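Review: Leka motion planner, after one season of use

August 27, 2023

I work in a small team in Hinham, and we program robot arms for kitchen work, mostly around the sink. Since January we use Leka as our planning software. Before it we had Ollus, which is free but needs a lot of patience. I want to share my experience, because when I was choosing I found very few reviews from people who use it daily.

Installation took me one afternoon. The manual is clear, but the chapter about joint limits comes too late, and I had to start again after reading it. You describe the robot in one file and the tool in another, and Leka checks both for mistakes. The error messages are written in full sentences. I liked this very much.

Planning is fast. In our tests the median time for one path was 160 milliseconds, and with Ollus we were used to waiting much longer. The paths are also smoother, so the wrist does not make strange turns near the edge of a counter. 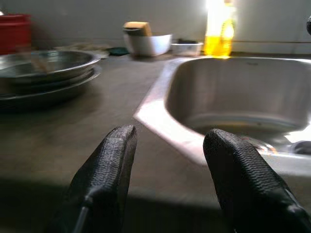 What I like less is how the planner works with the camera. Shiny metal is difficult for every depth sensor, I know, but Leka trusts the depth points too much. A reflection on a steel sink can become an obstacle in the air, and then the planner goes around nothing. You can set a filter for it - the setting is called "ghost removal" - but if it is too strong, the rim of a thin plate disappears too. I spent many days on this and finally made a separate profile for the sink area.

The replay tool is the best part. Every run is saved, and you can move a slider and see what the planner knew at each moment. We have 4000 saved runs now, and the search still opens quickly. Only the export is slow.

Support comes from the company Hiltar. I wrote to them 17 times, and they always answered, usually the next morning. Two bugs were fixed in version 5, but the update also changed the names of some settings, so please make a copy of your profiles first.

I would buy it again for arm planning. For perception I still keep our own code next to it.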